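Budgeting for hand-held grippers – what have I forgotten?
Forum > Kit and Purchasing > Data collection

tabletop_jamie
Posting this before the budget meeting in May so that somebody can tell me I'm wrong while it's still cheap. We want 2 sets of hand-held grippers, a pair each, for teaching small pick and place jobs on a round white table. Finance thinks we're buying litter pickers. Kontogiannis have quoted, Tutia have promised to quote, which I gather is a different service.
The sort of work I'm costing:

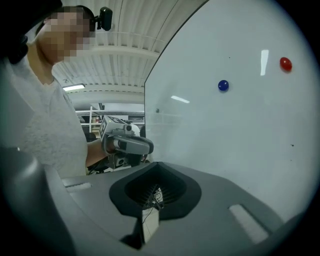
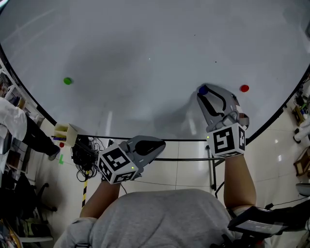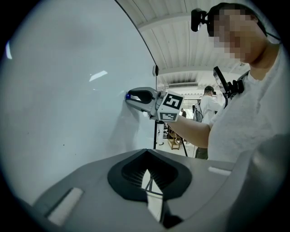 How many spare sets of finger pads should I put in the first order?
Two full changes per gripper, ordered with the grippers so you only pay carriage once.

That's what the Kontogiannis rep told me, anyway, and he does sell pads. Does it match what people here have found? I've also got a line for batteries, a line for cables and a line called "sundries" that is currently the biggest of the lot.
Jamie Heywood

drossel_urs
Two changes is fair for the first order. I'd worry more about the sundries. Ours went on cables, then on more cables, then on a box to keep the cables in.
Put storage in as its own line. Footage piles up faster than anyone will sign off discs for it, and if it's buried in sundries it gets cut first.
Urs Lehner

mouldy_servo
Disagree on the pads. We bought two changes each from Tutia and most of them are still in the drawer in their little bags. If your objects are small and smooth you'll hardly mark them. Buy one change and spend the rest on a third set of grippers.

drossel_urs
And when the supplier changes the finger shape next year, you will fit the new pads with what, optimism?

mouldy_servo
With glue, like everybody else.

tabletop_jamie
I'm not putting glue in a capital bid. Although it would be the only line they understood.
A third set is out of reach unless I drop the arm. The arm is a Drerorwood and costs more than my car, which says something about both of them.

flangewright
Don't drop the arm, just don't buy it yet. We bought ours the same day as the grippers and it sat in its crate for 6 months while we worked out what we wanted people to do with their hands. Very well insured, that crate. Grippers first, arm in the second year, and ask Drerorwood to hold the price in writing. They did for us.

drossel_urs
Agree with flangewright, but check whether your money can be carried over. Ours can't. If it isn't spent by the end of the year it goes back, and then you get asked why you wanted it.

tabletop_jamie
Ours can't either, so I may end up with a crate of my own. Is anyone using the Flotel hire scheme? It looks dear over two years, but it comes out of a different pot and that pot has money in it.

mouldy_servo
Used it once. Fine until you want to return something. Read the bit on wear, they count scuffed pads as damage.

drossel_urs
So you would need spare pads.

mouldy_servo
I knew you'd say that.

tabletop_jamie
Right, the draft now says two changes of pads, storage on its own line, Flotel for the arm if they'll budge on the wear clause. Sundries is down to around a third of what it was. Still waiting on Tutia.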